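Part-time robot operators and chore assessors wanted
Nancombe site
Posted Jun 14, 2019

Fontes is looking for people to work on Pastel, a study of whether a machine can do the small jobs that take up so much of the day at home and on the shop floor. We mean clearing a table, sorting bits and pieces into the right container, filling a shelf tray, putting things back where they came from. You do not need a technical background.

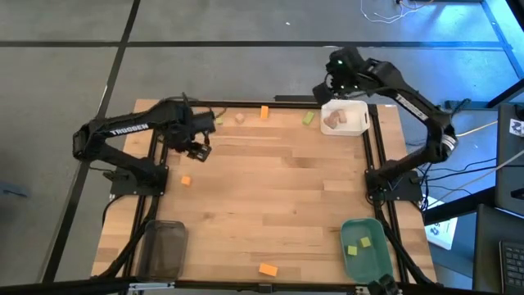
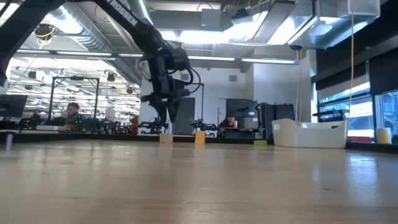
Blocks, containers and TROSSEN arms at the tabletop stations.

About the work

Put simply, the answer to "can they do it yet?" is "some of it, slowly". An arm can pick up a block and put it in a bin if the block is where it should be and nothing is leaning on it. Move the bin a little, or lay the block at a slant against the side, and the results get worse. A sock is harder than a block. A half-full bag of rice is harder than a sock. We would like to know where the line falls at present, and we need steady, patient people to help us find it.

There are two roles. You may apply for either or both.

Operator (7 places)

You will guide the arms by hand through set tasks so that they can later try the same tasks without you. A typical task is moving small blocks from the table into a tray or basket, one at a time, and then setting the table up again in a different arrangement. Later in the year we will go on to folding tea towels, pairing socks, stacking tins and facing up a shop shelf. Each task is repeated many times. Some people find this restful and some cannot stand it, so please think about which you are before applying.

Chore assessor (51 places)

You will watch the arms attempt a task on their own and mark each attempt against a printed sheet. The sheet asks whether the job was finished, whether anything was dropped or knocked, and whether you would have been content with the result in your own kitchen or shop. That last question matters a good deal to us. A tea towel can be folded by our measurements and still look like something you would do again yourself. Assessors come in for a single session and may be asked back in February for a second one.

Who we would like to hear from

Anyone aged 18 or over who does housework, their own or other people's. We are especially keen to hear from cleaners, shelf stackers, kitchen porters, hotel and laundry staff, and carers. In the first round we had too many students and not enough people who had ever cleaned for a living, and it showed in the marking. Their sheets were generous – in places far too generous.

For the operator role you should be able to sit or stand at a bench for 95 minutes, with a break in the middle, and have reasonable use of both hands. Glasses are fine. Please tell us if you need a chair of a particular height or any other change to the station, and we will set it up before you arrive.

Long hair must be tied back, and loose sleeves and bracelets kept clear of the arms. You will be shown how to stop the equipment before you do anything else. There is other work going on in the same room, so expect some noise and people moving about.

Pay and hours

Operators are paid by the hour and work two or three sessions a week, in the morning or the afternoon. Training is paid at the same rate. Assessors receive a flat payment of £100 for the session, plus bus or train fares on production of a ticket. You will be paid in full whether the machine does well or badly, and whatever you write on the sheet.

Recording

Sessions are filmed by cameras fixed at the tables and on the arms. They are aimed at the work, but your hands will be in the recordings and your face may be too. The recordings are kept by Fontes and shared with our partner Planine, who carry out the analysis. You will be asked to sign a form agreeing to this. If you change your mind later you can ask us to remove your sessions.

A question we are often asked

Is this meant to replace cleaners and shop staff? On the results so far, we could not replace anyone with it. We cannot promise what will be possible in later years or what other firms will do. Cleiton Batista, who runs the sessions, is happy to talk this over with applicants, including those who decide against taking part.

How to apply

Write to Ademir Siqueira at the Fontes office, Nancombe, or leave a letter at the front desk. Say which role you want, which times of day suit you, and what sort of chores or shop work you have done and for how long. Half a page is plenty. We do not need a CV for the assessor role.

Operators will be invited to a short trial at one of the tables. Assessor places are filled in the order that letters arrive, and we will write to everyone, including those we cannot place.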